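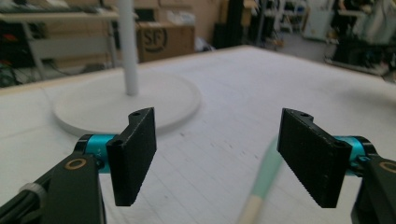

图 4-1　手持夹爪相机视角：两指张开，细长杆件位于指垫间隙下方

## 4　示范数据采集

本章说明如何使用 Varkier 手持夹爪采集操作示范，并将其整理为 Furkia 训练程序可读取的数据集。开始前应已完成第 2 章的装配和第 3 章的相机标定。夹爪固件和主机软件的版本要求见附录 A。

本章所用术语：

- **片段**：从按下录制键到再次按下录制键之间的一次完整示范。
- **批次**：同一操作员、同一桌面布置、同一标定文件下连续录制的一组片段。
- **开度**：两指垫内侧面之间的距离，由夹爪编码器给出，单位为毫米。
- **任务描述**：与片段绑定的一句文字指令，训练时作为语言输入。

### 4.1　工作区准备

1. 清理桌面，只保留任务物体和任务说明中列出的固定物。
2. 检查桌面网格线。网格线用于人工核对物体的起始位置，不参与定位计算，颜色较淡不影响使用。
3. 固定立柱底座。底座应平贴桌面，用手推动立柱时底座不得滑移。立柱可以出现在画面中，但在一个批次内不得移动。
4. 打开工作区照明，等待亮度稳定后再运行曝光锁定：

```
varkier cam lock-exposure --station 1
```

5. 检查背景。货架、纸箱、线缆等静态物品可以保留。批次进行期间不要搬动桌面后方的物品，也不要让人员在相机视野内走动。

> **注意**　曝光锁定后如改变照明，应结束当前批次，重新锁定曝光并新建批次。同一批次内不得混用两种曝光设置。

> **说明**　背景杂物有助于提高策略对环境变化的适应能力，无需用幕布遮挡。需要不同背景时，应更换工位，并在批次信息中填写新的工位编号。

### 4.2　夹爪检查

每个批次开始前执行一次。

1. 目视检查两侧指垫。夹持面应无脱胶、缺损，无残留胶带。
2. 用无绒布蘸少量异丙醇擦拭夹持面，晾干后再使用。
3. 将夹爪完全张开，确认两侧指垫均出现在相机画面中，左右大致对称。
4. 缓慢闭合夹爪，直至两指垫接触。动作应连续，无卡滞，无异响。
5. 执行开度归零：

```
varkier grip zero
```

6. 再次完全张开，读取开度值。读数应为 70 mm，允许偏差见附录 B。超差时重复第 4 步和第 5 步；仍超差时按 7.3 节检查关节紧固件。

> **小心**　闭合过程中手指不得伸入两指垫之间。归零时夹爪会保持夹紧力，直至命令返回。

更换指垫后必须重新归零，并重新录制参考图像。不同型号的指垫在画面中的外形不同，混用会使训练集内的手部外观不一致。旧指垫录制的片段可以保留，但应归入单独的批次。

### 4.3　新建批次

1. 在主机上打开 Hurier 采集界面，选择“新建批次”。
2. 填写下列字段：

| 字段 | 填写要求 |
|---|---|
| operator | 操作员编号，不填写姓名 |
| station | 工位编号，与曝光锁定命令一致 |
| task | 任务代码，从任务表中选取 |
| calib | 标定文件名，默认取最近一次 |
| pad | 指垫型号 |
| note | 可空，限单行文字 |

3. 选择任务描述。任务描述应写明对象、动作和目标，例如“夹起细杆，放到底座左侧”。不要写入操作技巧或主观评价。
4. 点击“录制参考图像”。保持夹爪张开并静止，直至指示灯变为绿色。
5. 核对界面显示的剩余空间。剩余空间不足时，界面会拒绝新建批次。

同一任务可以使用多条措辞不同的任务描述。建议在批次之间更换措辞，批次内保持一致，以便回查。

### 4.4　录制片段

1. 按任务表放置物体。对细长杆件，每个片段应改变起始位置和朝向。朝向应覆盖平行于网格、垂直于网格和斜放三类，其中斜放的片段不少于总数的一半。
2. 手持夹爪移至起始区域，夹爪完全张开。
3. 短按录制键，听到一声提示音后静止一秒。
4. 以平稳速度接近物体。接近过程中应让物体保持在两指之间的可见区域内。
5. 调整手腕，使指垫的闭合方向与杆件轴线垂直。
6. 下降至夹持高度，闭合夹爪。扳机应匀速扣动，避免冲击。
7. 确认夹稳后抬起，移动到目标位置，张开夹爪释放。
8. 撤离物体，静止一秒，再次短按录制键。听到两声提示音表示片段已写入。

> **说明**　相机距指尖较近，靠近镜头的物体或快速移动时的画面可能模糊。轻度模糊的片段可以使用。若整个接近阶段都无法分辨物体边缘，应降低移动速度后重录。

> **小心**　不要用指垫端部撞击桌面或立柱底座。撞击后须停止录制，按 4.2 节重新检查夹爪。

单个片段的时长建议为 8 秒，上限为 2000 帧。达到上限时录制自动停止，该片段标记为 `overrun`，默认不进入训练集。

#### 4.4.1　夹取失败的处理

- 首次夹取滑脱，但物体仍在工作区内：不要停止录制，重新接近并完成任务，结束后标记为 `retry`。
- 物体掉落到桌面以外：停止录制，标记为 `fail`。
- 误触录制键：停止录制，标记为 `discard`。
- 跟踪丢失（指示灯红色闪烁）：停止录制，将夹爪移回起始区域，等待指示灯恢复绿色。该片段由系统自动标记为 `track_lost`。

`retry` 片段包含恢复动作，对训练有用，不得删除。但不应故意制造失败，否则策略会学到不必要的失误动作。需要专门采集恢复动作时，使用任务表中带后缀 `-R` 的任务代码。

### 4.5　数量与分布

每个任务代码的首轮采集目标为 100 个有效片段。有效片段指标记为 `ok` 或 `retry` 的片段。

分配原则如下：

- 至少由两名操作员完成，单人所占比例不超过三分之二。
- 至少更换一次桌面布置，包括立柱底座的位置。
- 起始位置应分布在整个可达区域，不得集中在桌面中央。
- 同类杆件如有多种颜色，应轮换使用。

采集界面的“分布”页以网格形式显示各区域的片段数。空白格表示该区域尚无起始样本，应优先补录。

> **注意**　不要通过复制片段补足数量。导出程序会校验时间戳，重复片段将被剔除，并在日志中记为错误。

### 4.6　回放与筛选

1. 批次结束后，在采集界面选择“回放”。
2. 检查图像与开度曲线是否同步。夹爪在画面中开始闭合的时刻，应与曲线开始下降的时刻一致。
3. 检查轨迹曲线。位置出现跳变时，将该片段标记为 `track_lost`。
4. 检查首帧和末帧。两帧中夹爪均应张开，指垫均应可见。
5. 核对任务描述与实际动作。不一致时修改任务描述，不要改动任务代码。
6. 运行批次检查：

```
hurier check --batch current --report
```

报告中的常见条目：

| 代码 | 含义 | 处理 |
|---|---|---|
| W02 | 首尾静止时间不足 | 可保留；频繁出现时提醒操作员 |
| W05 | 开度未达到完全张开 | 检查归零，必要时重录 |
| W07 | 起始位置过于集中 | 补录其他区域 |
| E11 | 图像与编码器时间戳不同步 | 剔除片段，重启采集主机 |
| E14 | 标定文件与相机序列号不符 | 整批停用，按第 3 章重新标定 |

带 W 的条目不阻止导出，带 E 的条目必须处理后才能导出。

### 4.7　导出

1. 确认所有待导出批次均已通过检查。
2. 执行导出命令，指定任务代码和输出目录：

```
hurier export --task STICK-01 --format furkia --out ./dataset
```

3. 导出完成后核对 `summary.txt` 中的片段数与采集界面是否一致。
4. 将输出目录整体复制到训练主机。不要单独移动图像文件夹，索引文件使用相对路径。

导出程序按批次划分训练集和验证集，同一批次的片段不会同时出现在两个集合中。如只有一个批次，程序给出警告，并将全部片段放入训练集。

原始录制文件应至少保留到对应策略完成验收。删除原始文件后无法重新导出，也无法更换图像分辨率。

### 4.8　收尾

1. 张开夹爪，松开扳机，长按电源键关机。
2. 盖上镜头盖，将夹爪放回支架。不要让指垫承受夹爪重量。
3. 断开数据线时握住插头外壳，不要拉扯线缆。
4. 在工位记录表中登记批次编号、有效片段数和指垫状态。

任务表和本章模板由 Periklis Dimitriou 维护，新增任务代码须先经其登记。使用 Seidel 型支架的工位，另见附录 C 中的安装高度表。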